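Two Hands Are Better Than One: A Month With the Matik Pair
By the features desk

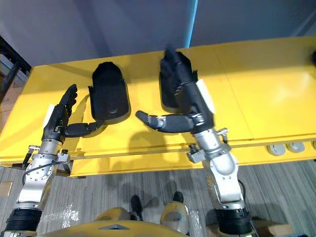 The Matik hands at the yellow table, with a matching black object for each.

The first thing you notice about the Matik Pair is how much it does with its thumbs. They're long and segmented, and they swing out wide to the side in a way that looks a little odd until you've watched one slide in under something soft and come up holding it. After that you start wishing your own worked the same way.

We've had the Pair in our Trermont workshop since March, on a loan that was supposed to last two weeks and got stretched (our doing, not Matik's). It's a service as much as a product: you get two arms, two five-fingered hands, the control software and a set of training sessions with a remote operator at the company's Prastton office. You bring the table, the objects and a fair amount of patience for the first 5 days.

Most robot grippers at this end of the market are still a pair of flat jaws, and for boxes and bottles that's fine. Soft goods are another matter. Anything with a bit of give slumps or folds, or squirts sideways just as the jaws close. So that's where we spent our time, with small, dark, floppy things on a glossy bright yellow top, and it's where the Pair won us over.

It handles them gently! The fingers close one after another, a hair apart, and the grip settles instead of snapping shut. Over the loan we logged 1,603 picks, and the hands dropped or fumbled 209 of them. That may sound like a lot, but more than half came in the first week, before we'd learned to slow the approach and let the thumb get there ahead of the fingers. In our last full session we ran 156 picks and stopped only for lunch.

Two hands matter more than we expected. With one arm, you're always hunting for something to brace against. With two, one hand can steady a thing while the other works on it, or both can get on with separate jobs side by side. The software lets you teach each arm alone and then link the motions, and the linking screen is the best part of the whole package: big, plain, quick to learn, with an undo button that undoes everything.

The teaching itself is done by showing. You wear the control gloves, go through the move a few times, and the system builds its own version. Our first try at a simple squeeze-and-lift came out jerky. By the fourth it was smooth enough that people wandering past stopped to watch.

There are things to grumble about. The manual is thin, and the section on cable routing is two paragraphs long, so plan on an afternoon of trial and error there. The gloves run small. The fans are louder than they should be for a shared room, and the calibration routine insists on starting over if you so much as bump the table.

We also tried the older Shokri single-arm kit on the same jobs. It's cheaper, sets up faster, and is still a fine choice for rigid parts. On soft pouches it struggled, and we went back to the Pair before the day was out.

Matik rents the Pair by the quarter, training included, and the waiting list was open as of August 2, 2022. We've asked to keep ours through the fall.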